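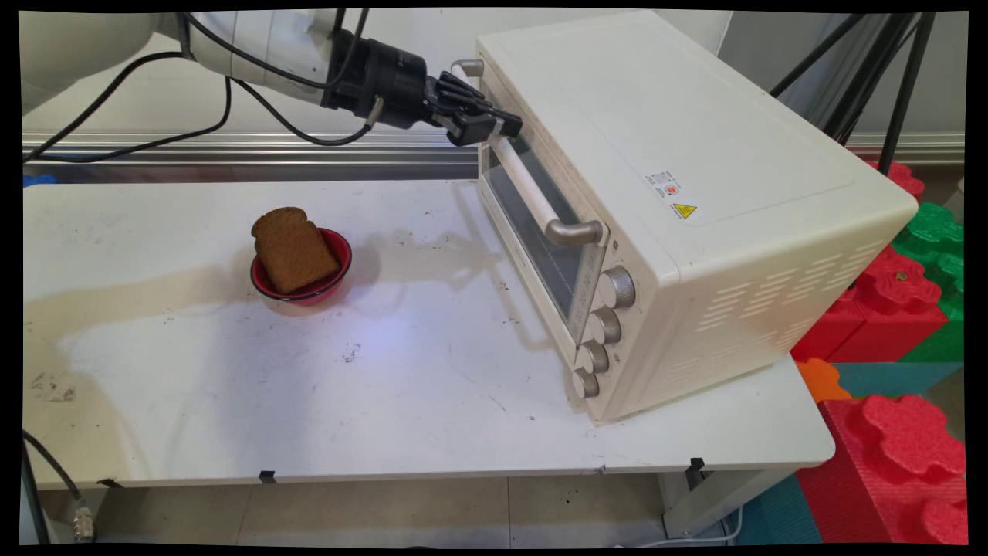
Brown bread in the red bowl, and the cream toaster oven with its door shut.

Negin Babaei has strong feelings about toast. She wants it hot to the middle, crisp at the corners and on the table before the tea has gone cold, and she reckons most of us have been settling for far less. "People spend ages choosing a loaf and then they treat it so badly!" she says, laughing. "It's the last bit that counts, and it's the bit they rush."

She writes Kirari, a newsletter on small kitchens and the things worth keeping in them, which now goes out to 1,231 readers. It started as a list she made for her cousin, who was moving into a flat with no proper cooker, and it has grown into something much more cheerful and opinionated than that.

We talked mostly about toaster ovens, which she adores. I asked what was wrong with an ordinary pop-up toaster.

"Nothing, if all you eat is square bread," she says. "But I buy a round brown loaf and the slices come out all sorts of shapes. I used to stand there poking them down with a spoon. In an oven they just lie flat, and you can put cheese on, or an egg in a little dish, or yesterday's flatbread with some water flicked over it. My whole breakfast changed."

She likes a model with knobs. The cream one has four of them, silver-grey, in a line beside the glass door, and she says this is how she'd have everything in the house if she could. "I can't be doing with menus at seven in the morning. I want to turn something." The long bar handle pleases her too (she is a great believer in handles you can get hold of with a tea towel wrapped round your hand), and so does the dark glass, though she admits it makes it harder to judge the colour of the toast. Her answer is to open up and look.

Where you put the oven matters more than people think, according to Negin. She gives hers plenty of space and never piles things on top, however tempting that flat lid might be. "My aunt Banafsheh Abbasi kept her post on hers. Bills, cards, the lot. I used to move it every time I visited and she used to put it back."

And the bowl? Bread in a bowl is a family habit. A slice waits in it before toasting, and the crumbs stay put. "A plate's fine. I just love a red bowl on a white table, it wakes you up before the coffee does."

For a first try she suggests thick brown bread, toasted on one side, turned over, then spread with butter and honey and put back for 2 minutes. Keep an eye on the honey, she adds, it goes from golden to black very fast. Her next issue, due in April, is all about leftovers, and she is already testing rice cakes.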